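Two-arm setup for bedding tasks: what to budget besides the arms?
Posted in Equipment and Purchasing

We are planning a second two-arm station for household work at floor level: blankets, folded cloths, small books, a mattress placed directly on tile. The arms are already quoted through Rakden. I need a figure for everything else before March, mainly grippers, cabling and spare fingers. Current work area for reference:

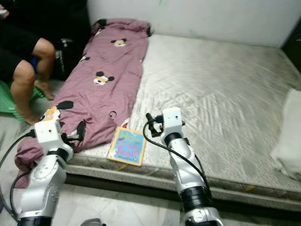
The line I can't estimate is consumables. Is a yearly percentage of the arm price reasonable, or should I list parts one by one?

2 replies, oldest first

List them. A percentage hides the parts that wear. On our station the finger pads go first, then the external cables. We budget 9 pairs of pads per year and 3 cable sets. A Jovidis cable set cost us 376 dollars on the last order, shipping not included. Add roughly 15 percent for mounting hardware and strain relief.

Also check what the fingers can reach before you order longer ones. Wrist camera view, fingers open, with braided cable crossing below and a perforated surface beyond:

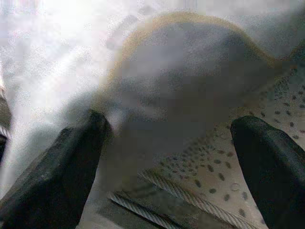 Oltlow
Station Technician, member

If your wrist view has cable in it like this, price clips and sleeves in the first order. Ours were added later and we paid shipping twice. Ask the supplier whether pads are sold separately from the finger. Some quotes list only the full finger assembly, and the difference over a year is large.

For fabric I would keep two pad types in stock and record which one was fitted for each run.

Van der Linden
Member

just get the service contract, we did and stopped tracking parts. Read what it covers though, ours left out cables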